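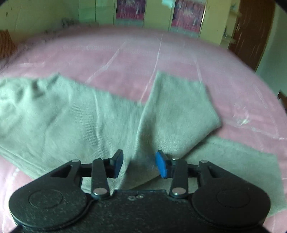

Losia has run guest houses for as long as most of its staff have worked there, and until this year its housekeeping was done entirely by hand. The firm now has 18 people in Wirow who spend part of each shift showing a machine how the work is done. They use a hand-held gripper with two finger pads, one dark navy and one bright blue, and with it they pinch and lift towels laid out on a bed. A grey-green towel on a pale pink sheet is an ordinary morning's work. Each person is asked for 120 folds a week.

The recordings go to Grundanent, which is building an arm for the firm's laundry at Bråten. It is meant to take over small towels first. Sheets will stay with the staff, as will bathrooms and anything that involves a guest.

Opinion among the housekeepers is mixed. The gripper is slower than a pair of hands, and the first weeks left several people with sore wrists. Sessions were cut to 90 minutes in January after complaints. The work is paid at the normal rate plus a small supplement, and those with bad knees say they prefer it to stripping rooms.

What happens to their hours later is less clear. Losia has promised no dismissals while the trial lasts, but it has stopped replacing laundry staff who leave. The union wants a written guarantee and retraining for anyone moved.

Bråten handles almost 1,000 towels a day in high season. The arm is due there after the summer, and two of the Wirow housekeepers have been asked to go along and look after it.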